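# Open day at the Brakham workshop

Sunday, August 17, 2025

Kragh opened its Brakham workshop to visitors this summer, with the doors open for 6 hours and free entry. 400 people had booked beforehand. The car park at Dirnby Lane was full before lunch, so the overflow field was used as well. The gallery covers the arm tables, where most visitors spent the longest.

## Rubber band table

The task was tidying up rubber bands. They are light, they bend, and they never lie the same way twice, so they are a fair test for a pair of arms.

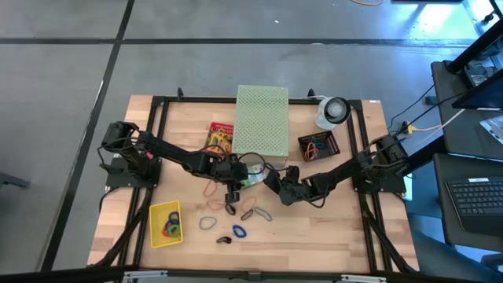
Visitors asked most often about speed. The staff answer was that the arms are slow at this job and a person would do it much faster. Picking up a thin band from a flat table means getting the fingertips very low without pressing into the wood, and the team would sooner have a slow pick than a bent finger. The plan is to come back to speed in January, when the new grippers are due.

There was also a good talk on costs, held upstairs. Slides are at the front desk for anyone who missed it.

## Working the arms by hand

Controlling the arms by hand takes practice. The operator moves a leader arm and the robot arm copies it. Sessions are kept short, as the wrist gets tired before the rest of you does.

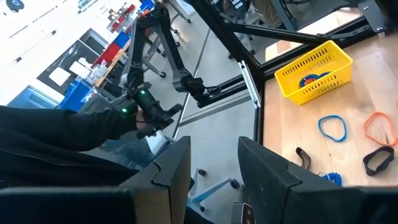 Younger visitors picked up the idea quickly. Most adults moved too fast at first and had to be told to slow down. The usual advice was to watch the gripper and forget about your own hand. A printed sheet of tips was handed out, and all 500 copies went.

The Wollamport site will hold its own open day with 2 tables of this kind. Booking is through the Kragh website and there is step-free access throughout. Parking there is limited, so please come by bus if you can.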